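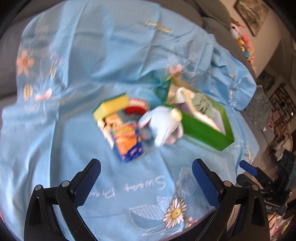 Judik Housekeeping Supplies -- Soft Furnishings Care Team

Multport Upholstery Cleaner, concentrate

Water-based cleaner for fabric sofas, chairs and padded headboards. Supplied in 2 litre bottles with a measuring cap. Not for leather, silk or untreated suede.

Mixing: add one capful to a litre of cool water for general soiling. Use two capfuls for grease. Do not mix with bleach.

Use: vacuum the fabric first. Test on a hidden seam and leave until dry. Apply the foam with a damp sponge, using the soft side only -- scouring layers raise the pile on most weaves. Wipe off with a clean cloth. Drying takes up to 6 hours in a heated room.

Printed throws and loose covers should be washed separately according to their own labels.

Storage: keep upright, above freezing. Use within 14 months of opening.

Replaces Plustano foam, which was withdrawn in November. Plustano caps do not fit the Multport bottle and measure a smaller dose.

Trade orders are packed at our Nikolaidis depot. Part-filled cases are not accepted as returns.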